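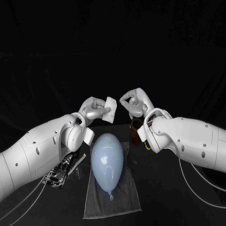
左手に薄い白のシート、右手は空。下に水色の風船。

9月。朝のうちに見積もりの表を開き直した。来期の設備要求はまだ草稿のままで、項目の半分は金額欄が空いている。今日は机の横で動作を見ながら、空いている欄を埋める順番だけでも決めるつもりだった。

Tullaの作業は、薄くて柔らかいものを両手で扱うことに絞ってある。固いものを掴んで置くだけなら今の構成で足りる。要求書に書くべきなのは、足りないところがどこで、その不足を何で埋めるかの対応表だ。去年の要求書は「ハンド更新一式」と一行で書いて差し戻された。差し戻しの理由欄には「根拠不明」とだけあった。書き方としては先方が正しい。

今回は、要求する品目を動作に紐づける。動作の側を先に並べる。つまむ、渡す、引く、向きを変える、巻く、離す。このうち「離す」が一番書きにくい。軽いシートは指を開いても指先に残ることがあり、その場合は失敗に数えるのか、再試行として扱うのかがまだ決まっていない。判定の基準が曖昧だと、指先の表面材を買い替える根拠も曖昧になる。表の備考に「離脱の定義、要確認」と書いた。

アクパンさんが10時前に来た。コーヒーを持ったまま画面の前に立ち、しばらく黙って見てから、指の太さの話を始めた。イブラヒム・アクパンという人は金額の話をする前に必ず寸法の話をする。今の指先は薄いものの端を拾うには丸すぎる、という指摘だった。同じことは私も春から思っているが、丸いから風船に触れても困らないという面もある。先の細い指を買えば、端は拾えるようになり、下の風船に当てたときの危険は増える。どちらを取るかは、対象物の構成を来期も変えないかどうかで決まる。

変えない、と私は答えた。少なくとも要求書の上では変えない。対象物まで動かすと、新旧の比較ができなくなる。

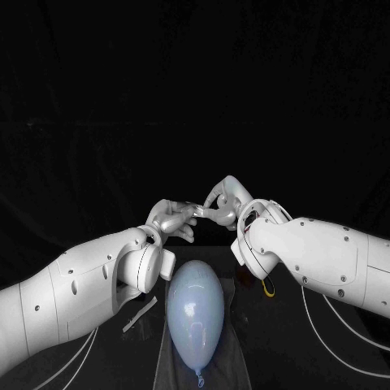

そうなると、指先の形だけを換えて、手そのものは据え置く案が一番安い。問題は、据え置く側の寿命をどう見るかだ。腱の張りは今月に入ってから一度調整している。調整の間隔が短くなっているかどうかは、記録の書式が途中で変わったせいで追えない。前半は時刻のみ、後半は担当者名のみという有様で、両方を合わせても一本の線にならない。今日から、調整した日の積算稼働時間を必ず書くことにした。要求書に間に合う量は溜まらないが、次の更新の時には効く。

見積もりはFlenovとAdeyemiの両方から取っている。Flenovはハンド単体、Adeyemiは手首から先をまとめた形で、比較の単位が揃っていない。Flenovの金額に手首の接続部品と配線の引き直しを足し、Adeyemiの金額から今回使わないケースと保守初年分を引いて、ようやく横に並ぶ。並べてみると差は思ったほど大きくない。差の大半は納期にある。Flenovは44日、Adeyemiは8週間と回答してきた。日と週で答えてくるのは換算すれば済むが、起算日がそれぞれ違う。Flenovは入金確認の翌日から、Adeyemiは注文書の受領から数える。こちらの支払いは月末締めなので、Flenovの短い納期は注文の時期によってほとんど消える。月の初めに注文すると一番損をする。表に列を一本足して、「注文日から机に載るまで」を自分で計算し直した。

Skanportは仲介で、どちらの品も扱えると言っている。手数料が乗る代わりに、請求書を一本にまとめてくれる。経理にとっては楽で、こちらにとっては故障時の連絡先が一段遠くなる。前回の減速機の件では、症状を三回書き直して送った。あの時間を金額に換算して手数料に足すべきかどうか。足すなら根拠がいる。根拠になるメールは残っているはずなので、昼休みに探した。見つかったのは途中からの往復だけで、最初の一通がない。足さないことにした。備考に文章で書いておく。

消耗品の費目

昼過ぎから消耗品に移った。去年はここを雑にして、期の後半に手元の物が切れ、動作の検証が止まった。機械が動くのに紙がない、という状態は説明がつかない。

品目は風船、拭き取り用の薄いシート、小袋、下に敷く布。金額は小さいが数が出る。小袋は一度開けると試行には戻せないので、試行回数がそのまま消費量になる。来期の計画をそのまま掛けるとおよそ2000袋になった。手で開けて中身だけ使う分と、練習で駄目にする分は別に見込む。薄いシートのほうは使い回しができるが、折り目が付いたものと新しいものでは掴み方が変わる。結果を比べるなら毎回新しいものを出すべきで、そうすると数は小袋に近づく。折り目の有無を条件として分けて記録する、という手もある。その場合は条件が倍になり、時間の見積もりのほうが膨らむ。紙代を惜しんで時間を買うことになるので採らない。

風船は単価よりも保管の問題が大きい。膨らませた状態での大きさを揃えたいが、今は人が目で見て口を結んでいる。外周を測る輪を一つ作れば済む話で、これは設備要求に載せる額ではない。自分で作る。厚紙で試し、使えそうなら樹脂で出す。

ついでに、同じ柄の小袋を続けて買えるかを購買に問い合わせた。製造元の都合で印刷が変わると、画像の側で別物として扱われる心配がある。返事は夕方までに来なかった。要求書では「同一ロットでの一括納入を希望」と書き、理由を一文添えた。希望であって条件にはしない。条件にすると応札できるところが減る。
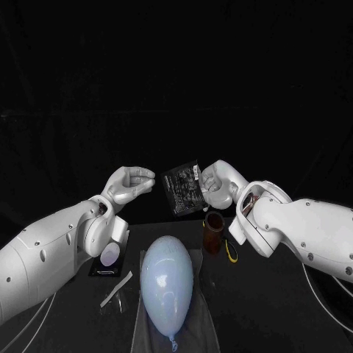
配線と固定具

腕の下を通っている白いケーブルの扱いを、来期の費目に入れるかどうかで迷っている。今は机の上に垂らしたままで、手首を大きく回す動作のときには人が横で見ている。立ち会いの人件費は設備の欄には出てこない。出てこない費用は減らしても評価されないので、これまで後回しになっていた。

案は二つある。机の縁に沿ったケーブルガイドを付ける案と、腕の側に留め具を足して余長を吸収する案。前者は部品が安く、取り付けも半日で済む。ただし机を動かすたびに外すことになる。後者は腕の外装に手を入れることになり、保証の扱いを確認しなければならない。アクパンさんは後者を推した。外装のねじ穴を使えば穴を増やさずに付けられる、という理由で、図面上は確かにそう見える。しかし既設のねじは外装を留めるためのもので、共締めにした場合の締め付けの値がどこにも書いていない。メーカーに問い合わせ、回答を待つ間はガイドで凌ぐ。ガイドの分は今期の残りで買える。これで来期の表からは一行減った。

背面の黒い幕は据え置き。皺が出ているが、今の認識の条件では支障がない。張り直すなら枠ごと換えたくなり、枠を換えるなら照明の位置も、という順で金額が増えていくのが目に見えている。要求しない理由を書く欄がないので、ここに書いておく。

予備品の考え方

3時過ぎに、予備の手を持つかどうかで少し揉めた。アクパンさんは左右とも予備を持つべきだと言い、私は片側だけでよいと言った。左右で部品が共通なら片側の予備で両方に回せる。Flenovの回答書では指の節は共通、親指の付け根は左右別になっている。Adeyemiは回答なし。共通でない部分だけを予備に持てば、金額は手まるごとの場合よりかなり下がる。代わりに、故障したときに自分たちで組み替える時間がかかる。組み替えができる人は、今のところ彼と私しかいない。

彼の反論は、どちらかが休んでいたら止まる、というものだった。止まる。だから予備を厚くするのか、組み替えのできる人を増やすのか。後者は設備費ではなく教育の欄になり、承認の経路が別になる。経路が別なら両方出しておいて、通ったほうに合わせるのが実務的だと思う。片方が通った時点でもう片方を取り下げる、と明記しておけば二重要求にはならない。

この書き方で彼も了承した。納得した顔ではなかった。

巻く、結ぶという動作については、力の計測をどうするかがまだ残っている。指先に計測用の部品を足すと厚みが増し、朝の寸法の話に戻ってしまう。手首側で測れば指先は細いままでいられるが、両手で引き合ったときの値が、布の張りなのか腕の自重の補正ずれなのか分けにくい。補正の手順を見直せば分けられるという意見もあり、そちらはまず費用がかからない。来期の前半に補正、後半に購入の判断、と段を分けて書くことにした。後半の分は金額を入れずに「判断後に追加要求」とする。空欄が一つ残るが、根拠のない数字を入れて戻されるよりはよい。

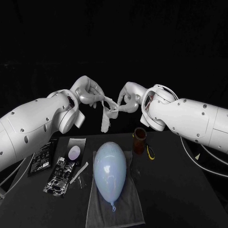
白い細長い布、両手持ち。左に黒い小袋。

夕方、表を上から読み直した。金額が入ったのは、指先の交換、接続部品、配線の引き直し、消耗品、共通でない部分の予備。入っていないのは計測と、Skanportを通した場合の合計。Skanportには見積もりの有効期限を延ばせるか聞いている。承認が遅れると期限が切れ、切れると同じ書類をもう一度集めることになる。去年はそれで一度やり直した。

為替の欄は購買の指定する率をそのまま入れた。自分で予測を書くと、外れたときに説明を求められる。率の出所を脚注に入れたので、変わったときは脚注の率だけ直せば合計が動くようにしてある。数式が一か所、古いセルを見ていたのでそれも直した。直したら接続部品の小計が少し下がった。いつから間違っていたのかは調べていない。

設置にかかる停止期間も入れておく必要がある。換装と較正で、机が使えない日が出る。その間に消耗品の棚を整理し、外周を測る輪を作り、記録の書式を揃える。停止期間を遊ばせない計画が付いていると通りやすいと聞いたが、通りやすさとは別に、どのみち必要な作業だ。順番は、書式、輪、棚。書式が先に決まっていないと、換装後の最初の値から記録がまた二種類になる。

明日はAdeyemiに左右共通部品の件をもう一度問い合わせる。文面は書いた。質問を一通に一つだけにした。前回は四つ並べて、答えが返ってきたのは一番どうでもよい四つ目だった。

6時半に電源を落とし、ケーブルガイドの注文を出してから帰った。色は黒にした。在庫があるのが黒だけだった。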